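Sorting out the loft, part two

By April I had run out of excuses about the loft. The hatch had been stuck half open since the winter and every time I walked along the landing I could see the corner of a box I had packed when we moved in and never looked at again.

I started at the far end, where the water tank used to be. It took me two evenings to clear a space big enough to kneel in. Most of it was paper: bank statements, instruction books for things we no longer own, and a folder of letters from the old landlord at Gerevura Road. I kept four of the letters and put the rest out for recycling.

Adesuwa Okafor from next door lent me her shredder, a noisy little Plarard that needs a rest after every few sheets. I did the statements in batches while the tea was on.

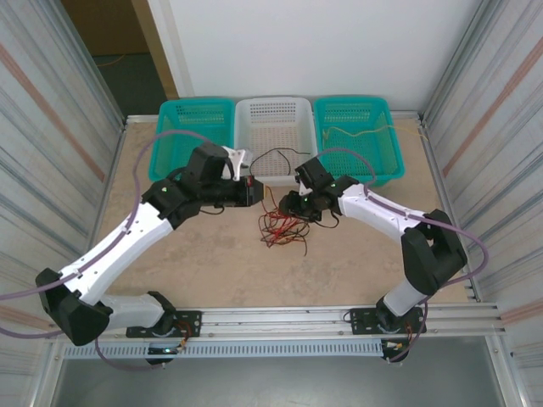 The biggest problem up there was the light. There is one bulb by the hatch and it doesn't reach past the chimney breast, so I was working by torch and putting things in the wrong pile. I have now fixed a batten light to the rafters and laid some boards under it. For sorting I wanted a plain surface in a pale colour, something like the beige one between those two white and black arms, so that screws and small bits would show up. I used the back of an old wardrobe door and painted it. It needed 2 coats, and a third would not have hurt.

After the paper came the clothes. We filled 17 bags. The charity shop would only take 6 at a time, so it was three trips, and the man there asked me to ring first next time. My aunt's coats I have kept for now. They are hanging in the spare room with a sheet over them.

Then there was the box of leads. Every house has one, I think. Phone chargers, aerial cable, a scart lead, the power supply for a radio we gave away. I tried each one against the things we still use, kept the ones that fitted and tied them up with garden twine. The others went to the tip with the broken fan.
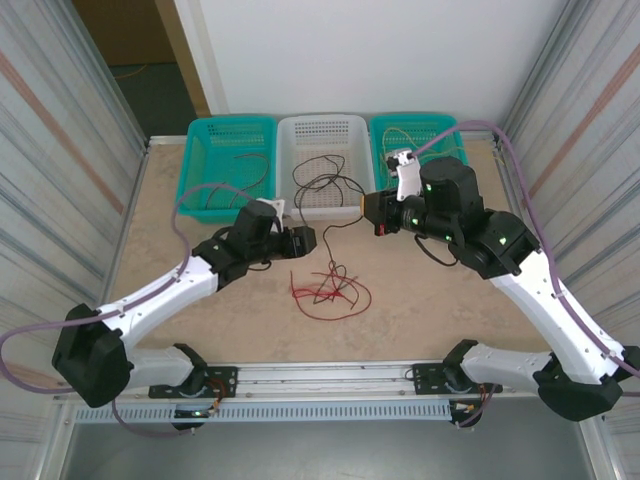 Loose wires on the table, baskets along the back.

I have gone for lidded boxes in the loft, as the dust gets into everything. Each has a number on the end and a list taped inside the lid. Christmas things are nearest the hatch. Camping is behind them, and the tent poles lie along the eaves.

Next job is the insulation, which is thin on the north side and missing above the bathroom. I have had one quote, for £928, and am waiting for another before I decide.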